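How to Clear Out a Junk Drawer and Keep It Clear

By Diane MacPherson
March 2023

Print this page | E-mail this to a friend

14 shares | 3 comments

Most houses have one drawer that takes in everything without a home of its own. Ours is in the kitchen, under the phone charger, and by last August it had stopped closing. The method below takes 60 minutes for a drawer of normal size. Set a timer if you tend to wander off and read old receipts.

What you need

A clear table, a trash bag, a damp cloth, a pencil, some scrap paper and a few small boxes. Tea boxes and the lids of shoe boxes work fine. Don't buy drawer dividers yet. You won't know what sizes you need until the end.

Step 1: Empty the whole drawer

Take the drawer out if it comes off its runners and tip it gently onto the table. If it doesn't come out, lift things out by the handful. Don't sort while the drawer is still half full. You will end up shuffling the same items from front to back.

Wipe the inside of the drawer and leave it open to dry. Check the runners for paper clips and rubber bands.

Step 2: Throw out the easy things

Go through the pile once, fast. Dead pens, dried-up glue, takeout menus from places that have closed, bread ties and expired coupons can all go in the bag. Used batteries should not go in with the trash. Put them in a jar and take them to a drop-off point – many hardware stores have one by the door.

If you can't decide on something in a few seconds, leave it on the table and move on.

Step 3: Sort by where you use it

People usually sort by what a thing is. Sorting by where you use it works better. Write the name of a room on each scrap of paper, put the scraps in the boxes, and drop each item in the box for the room it gets used in.

Keys and anything on a key ring come first. Try every loose key in every lock you have. Label the ones that fit with masking tape, and put the ones that fit nothing in an envelope with a date on it. If they are still there next year, recycle them. Key rings and charms can hang on a hook with the keys, or go to whichever child claims them. 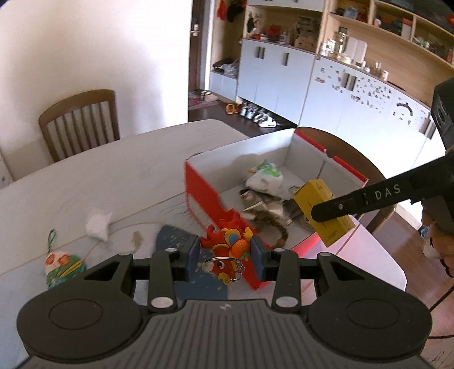 A bright red keychain with its split ring and short chain.

Step 4: Deal with the desk supplies

Pens, tape, staples and sticky notes make up a good part of most junk drawers. Test each pen on scrap paper. Keep three or four that write well and move the rest to a desk or a school bag.

Correction tape is worth checking before you keep it. Run a short line on paper and see if it goes down flat. If the tape has gone slack, many dispensers can be tightened by turning one of the gears with a pencil tip. If it still skips after that, let it go. Liquid correction fluid that has turned thick should go out too.

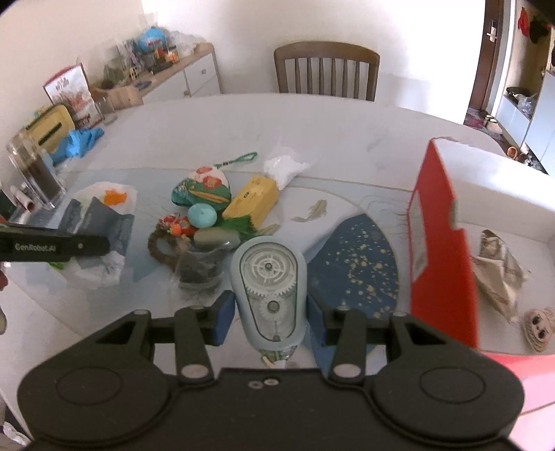
Correction tape: the gears show through the window.

Step 5: Decide what the drawer is for

Pick a short list of things the drawer will hold and write it down. Ours holds scissors, a tape measure, a flashlight, matches, two pens and stamps. My neighbor Keegan Fehr keeps his list taped inside the drawer front, and I have since copied him.

Put those things back first. Now measure the space and cut your small boxes down to fit. If you would still like proper dividers, this is the time to buy them. Measure the inside height as well as the width – I once brought home a set that was too tall to let the drawer close.

Step 6: Empty the room boxes

Carry each box to its room and put the things away the same day. A box left in the hallway becomes a new junk drawer without a handle.

Keeping it clear

Every couple of weeks, take out anything that isn't on the list. It should take less time than boiling an egg. Leave one small section empty for the odd screw or button that turns up on the floor, and when that section fills, clear it.

Print this page | E-mail this to a friend

Related items

How to Label a Fuse Box
Getting Stuck Drawers to Slide Again
20 Uses for an Empty Tea Box
What to Do With Old Keys
Sorting a Sewing Basket, by Josée Leclerc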